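How does a robot arm decide what to pick up?
For readers aged 8 and up

A robot arm has motors, joints and a gripper, but none of those parts can choose a toy. The choosing is done by software, a set of instructions that runs on a computer. At Savo, a programmer named Chenxi Yin works on software for messy jobs, like sorting through a basket of toys.

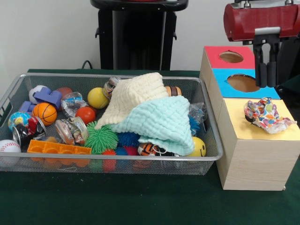

A basket, a box with holes in the top, and a red arm. 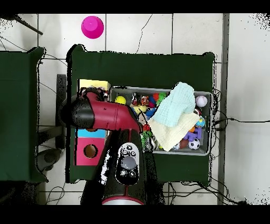
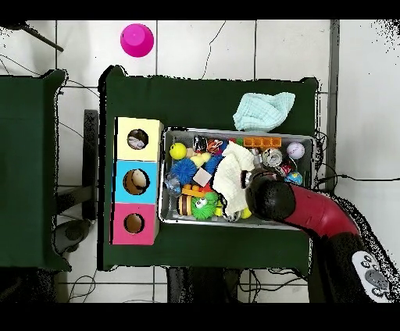
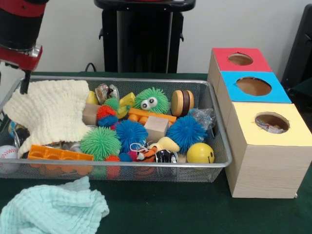
Balls, blocks and cloth packed in together.

Step one is seeing. The computer gets each picture as a huge grid of colored dots called pixels. It doesn't know what a ball is. A program called Pendex looks for edges and patches of color, then guesses which dots belong to the same thing. To get good at guessing, Pendex practiced on 3,565 pictures that people had labeled by hand.

Cloth is hard for it. A ball is round from every side, but a cloth has a new shape each time it lands. It can also hide things – the program has to remember that there may be a toy underneath.

Step two is planning. The software tries out many paths for the arm, all inside the computer, before a motor turns. A path that would bump the rim of the basket is thrown out. So is one that bends a joint too far. Of the paths left over, it usually takes the shortest.

Step three is control. While the arm moves, the software keeps asking each joint, "Where are you now?" If a joint is a little behind, it gets a little more power. You do something like this when you reach for a glass of water.

Then the software looks again, because moving one toy can make the others roll.

Words to know
Pixel: one tiny dot in a digital picture.
Path: the route the arm will follow.
Joint: a place where the arm can bend or turn.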